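2 June 2020

# Tesov open day: the planner, the map and the long gray plaza

I went to the Tesov open day mostly to see whether their new outdoor navigation stack does what the brochure claims. The brochure claims a lot. "Any site, 365 days a year" is printed on the cover, and I have read that sentence from other companies that later stopped answering the phone.

The morning was slides. Tesov sells software only: a localizer, a costmap layer they call Sunura, and a local planner that sits on top. Customers bring their own wheels. The pitch is that Sunura learns which surfaces are drivable from camera images, so a site doesn't need to be mapped by hand first. The speaker said the model was tuned on 2,000 labeled frames from the grounds outside. I asked how many came from other sites and was told that work had been going on since February. That isn't a number.

## Outside

The demo ground is the paved area leading up to the big curved glass building, and I'll give them credit for holding the demo there. Flat asphalt sounds easy until you think about what a camera makes of it. Low-angle light lays long shadows right across the driving surface, and a lot of learned drivability layers treat a hard shadow edge as a curb. There is also a real curb, with grass behind it and a faded painted line running alongside, so the software has to tell three kinds of long edge apart.

We followed the run on a tablet, with the robot's forward view on one half and the costmap on the other.
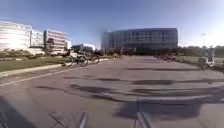 ## What the costmap showed

- Shadows: mostly good. The broad patch at the lower right of the view stayed free space. The wavy band farther out flickered between free and "caution" for several cycles, and the planner slowed each time. The engineer called this conservative behavior. I'd call it a threshold that needs work.
- Curb: solid. Sunura kept it as one continuous line and the planner gave it plenty of room.
- Parked bicycles: the two at the end of the curb came out as a single blob. Fine for avoiding them, less fine if you want to predict that one of them might leave.
- The robot's own uprights: they stick up into the bottom of the camera view, and Tesov masks them with a fixed polygon drawn by hand. Change the mount and you redraw it. For a product sold to people with their own wheels, I expected a calibration tool -- it's on the roadmap, apparently.

## Replanning

The planner itself is the better half of the package. Replans took 40 milliseconds on the log I was shown, and the paths didn't twitch between left and right the way the Sadeghi planner did when we trialed it. I asked to see the worst run as well as the best. They did open it, after a short talk among themselves: 13 manual takeovers, most of them tagged "localization drift" near the glass facade. Nothing in the slides had mentioned that. The fix is said to be in the next release.

The replay tool deserves a mention. You can scrub through a run, click any cell of the costmap and see which frame set its value. I would pay for that alone.

## Would we use it?

Not yet at Edmont. Our yard has gravel, puddles and forklifts, and I saw none of those. I've asked for a trial license and the raw logs from a site that isn't theirs. The license was promised on the spot. On the logs, they are going to get back to me.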